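Progress report to the Pappas small grants program
Project: Homholm shared workshop, robot arm and hand build
Prepared by Cristian Echeverri
Tuesday, November 26, 2024

Where we are

We have a working arm! When I last wrote, in August, the wrist was still in pieces on the bench and the hand only closed one way. Since then we have put in 182 hours of bench time, and the arm now runs through its full reach with the hand attached. The new Nimel wrist joint went in without any changes to the mounting, and the fingers bend one by one or all together.

The task we picked for the fall is the lid of a small electrical distribution box. It's a great test piece – light, hinged, a bit slippery, and there isn't much room for a thumb. One of us works from the far side of the table, with hands on or near the lid, and the arm comes in from the other side.
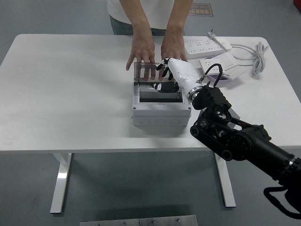 Tests so far

We have logged 152 lid runs and called 66 of them good, meaning the fingers got to the lid and moved it without shoving the box across the table. Most of the bad ones came early, before we slowed down the last part of the approach. The thumb is the part I'm proudest of. It used to come in too low and catch the edge of the opening, and after a change to the start angle it clears it far more often.

Sharing the lid between a person and the hand is harder than working alone, and also a lot more fun to watch. Timing still needs work. The curled fingers sometimes come in early and we have to stop and reset.
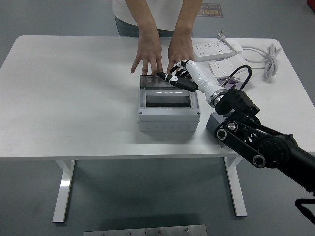
Robot hand and human hands at the smoky lid of the distribution box.

Money and next steps

The wrist and the Fanow motor drivers are paid for, and we are inside the budget. I would like to move what is left on the driver line over to spare finger tendons – we have snapped 3 so far and I expect more. Please let me know if that needs a form.

Over the winter we want to try plugs and power strips, then come back to the lid with softer fingertips. The bench is open to you any evening we're in, and we'd love to show you a run in person.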